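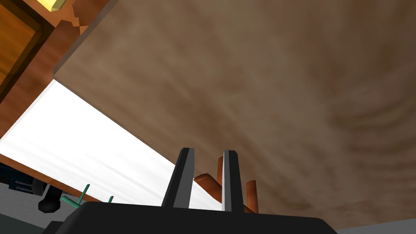 Shoulder joint on my Drostard figure is stuck solid – do I force it?

Print this page | E-mail this to a friend

Posted by Kaj Mikkelsen

Hi all, hoping somebody has been through this before. I finally got hold of the Captain Vusville figure from Drostard, the articulated one with the swappable faces and the long gray coat. I paid 59 for it secondhand from a guy who said it had been in its box since he bought it, and I believe him, because the twist ties were still on and the little bag of hands hadn't been opened.

The trouble is the right shoulder. The left one moves like a dream, nice and firm, and I had him waving within a minute of getting him out. The right one will not budge. I can feel the plastic starting to flex when I push on it and that scared me enough to put him down. I can't see any glue. There's maybe a little paint in the seam where the arm goes into the body, but it's black on black so who knows.

I've read people saying hot water, people saying freezer, people saying silicone oil, and one person who said just twist it like you mean it (no thank you!). The coat is soft plastic and doesn't come off as far as I can tell, so I'm also worried about water getting trapped under there. It's one of the run of 2,000 with the alternate belt, so I can't just go buy another arm.

Also, if I do get it moving, is it going to be floppy forever? I want him pointing at something on the shelf and I don't want to come home and find his arm hanging down.

Print this answer | E-mail this answer

Posted by Asger Oddsson

Stop pushing, you did the right thing putting him down. I have 11 Drostard figures and four of them came with at least one stuck joint. It's nearly always paint. They paint the arm and the body and put them together a little too soon, and then the thing sits in a box for years and sets.

What I do is fill a mug with hot water from the tap, as hot as it comes but not boiling. Boiling will soften the thin parts and you'll end up with a bent hand. Take the head off first (it pulls straight up on the Vusville ones) and put it somewhere safe, because the face plates are printed and I wouldn't trust them in heat. Then lower him in on the stuck side so the shoulder is under and leave him for a couple of minutes. Take him out, hold the arm as close to the shoulder as you can get, and rock it. Tiny movements, back and forth, no twisting all the way around. If nothing gives, back in the mug. One of mine took five goes and a whole evening with the radio on.

You'll feel a sort of crackle when the paint lets go. It's a horrible feeling but it's fine! Just keep rocking until it's smooth. Do not grab him by the forearm, because then the elbow peg takes all the strain, and those are about as thick as a pencil lead. Ask me how I know.

The coat does come off, by the way. The collar is two halves and there's a seam under the left lapel. Warm water loosens that too. If you'd rather leave it alone, stand him on a towel overnight with the head off and he'll dry out.

As for floppy, mine have all stayed firm. If yours doesn't, pop the arm out and put a thin coat of clear floor polish on the ball, let it dry all the way – I give it a full day – and put it back. Don't use super glue for that. People do, and some of them end up right back where you are now.

Print this answer | E-mail this answer

Posted by piltudmont_pete

freezer worked for me, 20 min in a sandwich bag and it popped loose. That was a Frandsen robot though and not a Drostard so the plastic might be different. wouldn't do the oil, it gets on everything and you can't paint over it later

Print this answer | E-mail this answer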